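Day 4, Ondia to the Stolten hut

Up at six. Breakfast was bread, cheese and a boiled egg each, and the coffee was better than yesterday's. The Cledeo van picked us up outside the guesthouse and dropped us where the paved road ends. The driver had our big bags and would take them round by the valley, so I walked with the small pack only: water, rain jacket, lunch, gloves.

The guide went over the route with us at the trailhead. The original plan was to go over the Makowska ridge, but there had been wind up there all night and the people coming down said it was hard to stand. We took the lower path through the woods. It adds an hour and loses the view. I was a little disappointed but my knee was not.

The first part was a forestry track, wide and dull, with puddles the full width in places. After the second bridge it narrows and starts to climb. I drank too little and had a headache by eleven.
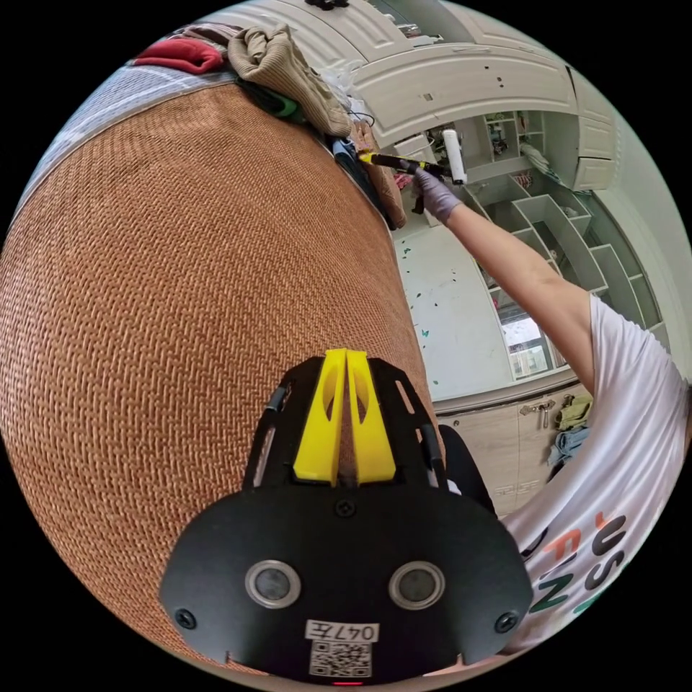 Lunch and the steep part

We ate behind a stone wall at the old sheep pens. I had the cheese roll and half the chocolate. From there the path goes straight up for 200 meters with no switchbacks worth the name. There is a chain on one section. It's bolted in well, but the rock beside it has been polished by boots and I used my hands more than I expected. One couple went ahead and waited at the top.

I stopped four times. My left heel was rubbing, so at the third stop I taped it. I should have done that at breakfast.

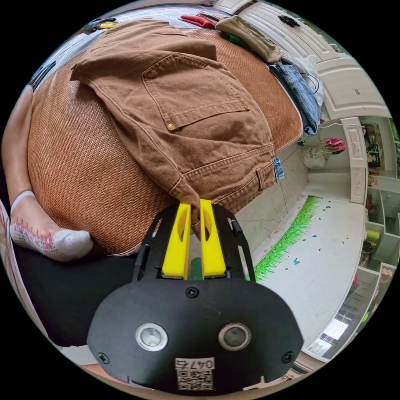

The hut

Reached Stolten at ten past three. The hut has 23 bunks and all but a few were taken. Half board is 77 euros, paid in cash at the counter, and the shower is extra. I skipped the shower. Boots go in the rack by the door and you get a pair of felt slippers, all of them either too big or too small.

Dinner was barley soup, then dumplings with cabbage, then a slice of plum cake. We talked about tomorrow. The forecast pinned up in the hall gave less wind after ten, so the ridge could be possible if we leave late.
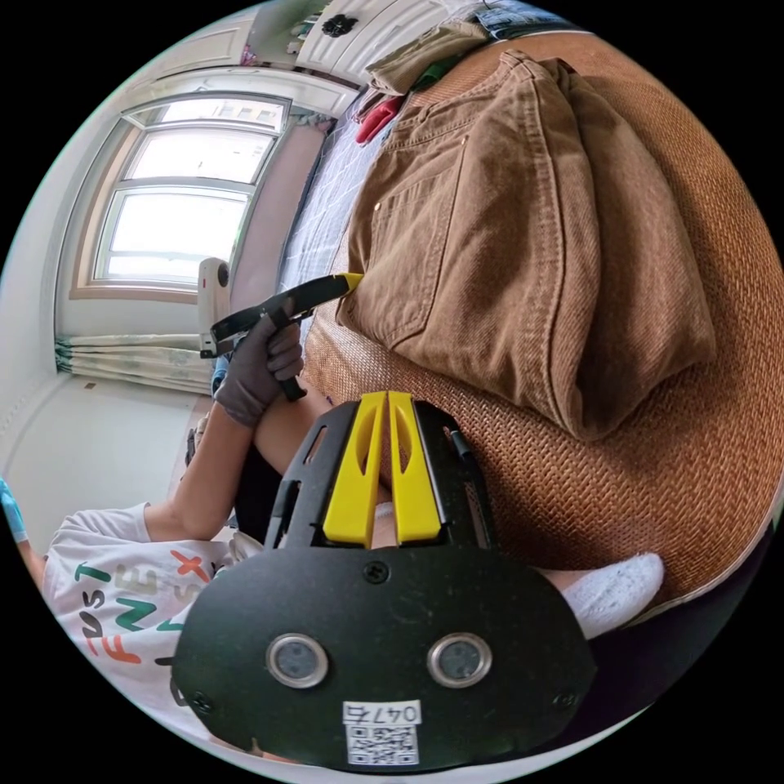 The guide was against leaving late. Going at seven and turning back at the saddle if it was bad would be better, she said, and a late start in September means coming down the far side in poor light. We voted and seven it is.

My heel has a blister the size of a coin. I drained it, put a dressing on and will wear the thicker socks. The knee is fine. Filled both bottles tonight so I don't have to stand in line for the tap.

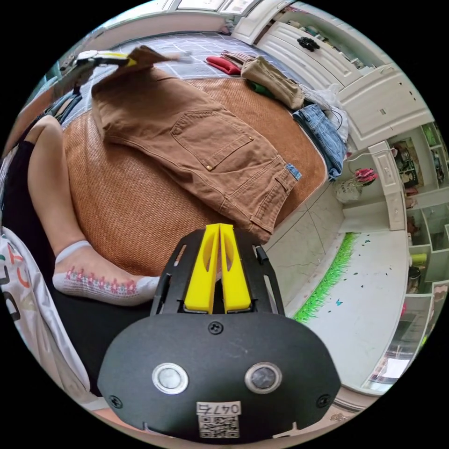 Brown work pants on the mat, back pocket up.

Tomorrow: the ridge if it goes, then down to the road and bus 91 back to Ondia. Lights out at nine thirty.

Last updated: December 16, 2019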